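Two grippers, one bedroom, and a very long Tuesday

Tuesday, September 15, 2026
Filed under: grippers, teleop, things I said I'd write up in July

I finally have both versions of the hand-held gripper at the house at the same time, and I've been grinning about it since breakfast. If you read the July post you'll remember I was stuck comparing the new one against my memory of the old one, which is a terrible way to compare anything. Ah-rin Ban brought hers over and we spent the whole day swapping back and forth.

Quick recap for anyone new. These are the trigger-handle kind: you hold the thing, squeeze, the fingers close, and the cameras record what your hand did so an arm can learn from it later. We're collecting household stuff for our little project, Lurnulis. Folding, tidying, handing things over, putting a cup back where it came from. The arm itself lives at Dirceu Paiva's place and he gets the recordings at night.

So, the fingers. I'd been running the stiff set that Cludovari sells, and I'd gotten used to how exact they feel. You close on the corner of a pillowcase and you know you have it. The softer Sultlow set gives a little at the tips, and for the first half hour I hated it! Everything felt mushy. Then I tried picking up a sock that was lying flat on the floor (my least favorite task, ask anyone) and got it on the first squeeze, and then again, and I had to go tell Ah-rin to stop what she was doing and watch me pick up socks.

Where the soft ones lose is anything thin and hard. A bank card on a table is miserable. The stiff tips get under the edge and the soft ones just fold over the top of it and slide. Ah-rin thinks we could stick a strip of something grippier on the inside, and she's probably right, but I want to finish a clean round of comparisons before we start gluing things.
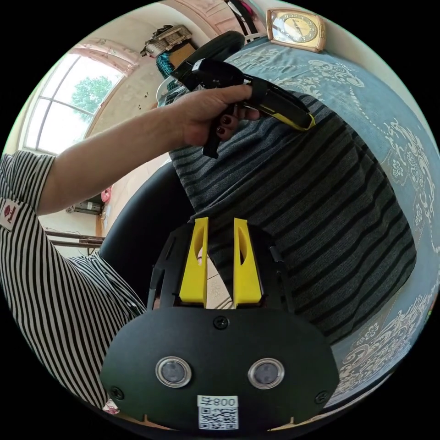
Weight matters more than I expected, too. The difference between our two setups is 108 grams on my kitchen scale, and on paper that's nothing. After 30 takes of the same blanket fold, my wrist had an opinion. I was letting the nose of the gripper droop on the way back, and when I watched the recordings you could see the drift creep in take by take. Ah-rin's were much steadier. Some of that is the lighter rig and some of it is that she climbs on weekends and has forearms like a sailor.

We also did a bunch of two-person stuff, which I've been wanting to try forever. Handing an object from one gripper to the other sounds easy and it is NOT. You both have to commit. If the receiver closes early, the object twists, and if the giver opens early, well, we dropped a lot of rolled-up T-shirts. The trick we landed on was for the receiver to squeeze, hold for a beat, and give a tiny tug. It looks silly, but the takes came out so much cleaner, and Dirceu says the tug is easy to spot in the finger-width plot.

Cameras, briefly. We had the exposure on auto in the morning and the window end of the room blew out every time somebody turned toward it. Locking it fixed the window and made the corner by the wardrobe too dark. I settled on a middle value and moved most of the tasks closer to the bed. It isn't elegant. The Herrera controller board has a setting for switching exposure between takes and I haven't figured out the menu yet, so if you've done this, please write to me.

One more thing on the board while I'm on it. The buffer is set to 2000 entries out of the box, and on long takes it fills up and quietly throws away the oldest ones. I lost the start of a whole bed-making sequence that way (a good one, too, with neat corners). Raise it before you do anything longer than a quick grab. I've put a sticky note on the lid of my laptop.

So which fingers am I keeping? For cloth, the soft ones, no contest, and cloth is most of what we do. I'm leaving the stiff set in the drawer for cards, keys and cutlery. Swapping them takes 2 screws and a bit of swearing.

Dirceu is going to train on both sets this week and run them on the same towel task. I'll post his clips when I get them, including the bad ones. Ah-rin is coming back on Saturday with grip tape.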